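Four Years of Counting Parcels: A Talk With Roswitha Frei

Cedanach, March 4, 2022

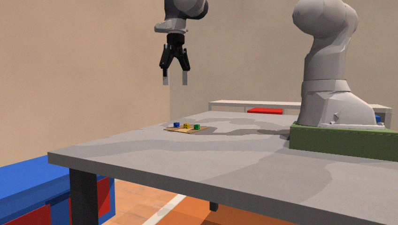

Silvan Kuster thinks the mail is the last place most people would look for smuggled medicine, and he told Roswitha Frei as much when she took over the parcel inspection desk in Cedanach. She laughs about it now, over a second pot of coffee in an office that smells of packing tape and radiator dust.

"He meant it kindly," she says. "He thought I'd be bored by August. Well, by August we had so many envelopes on the shelves that I was keeping my lunch on the windowsill."

Her desk checks packages coming in from abroad for prescription drugs sent without papers, mostly sleeping pills and diet tablets. Last year the team held back 1063 parcels. The year before it was 977, and Frei is careful, a little stubborn even, about what that rise means.

"People want me to say the problem is growing. Maybe it is! But we also got better at finding them – we had 12 people trained by the end of the year, and I started with four. You look harder, you find more."

She talks for a long while about labels, which are clearly a favorite subject. Senders write "vitamins" or "gift" or "phone parts," and she has seen the same misspelling of "birthday" on packages mailed months apart. One batch was tucked inside hollowed-out candles. Another came in a teapot, carefully wrapped, and she still feels bad about the teapot.

What happens next depends on the amount. A small order for one person usually ends with a letter and the pills destroyed. Larger ones go to the district prosecutor, and Frei hears about those only now and then, when she is called to explain how a package was opened and who signed for it.

The letters bother her more than the court days do. Gertraud Nägeli answers the phone when people call about them, and many of the callers are older, or can't get an appointment, or simply found a website that looked like a pharmacy and paid by card.

"They're embarrassed," Frei says. "Gertraud is wonderful with them. She'll stay on the line for half an hour and talk about the weather if that's what it takes, and then she'll ask, very gently, whether they've already swallowed any of it."

She would like the letters rewritten in plainer language, with the number of a local doctor's line at the top, and a draft has been sitting with the district since fall. She also wants a second scanner. The one they have is shared with the freight hall, and on Mondays her people wait their turn with carts lined up down the corridor.

"I ask every spring," she says, reaching for her coat. "I've got the form filled out already, it's in the drawer – I only have to change the date."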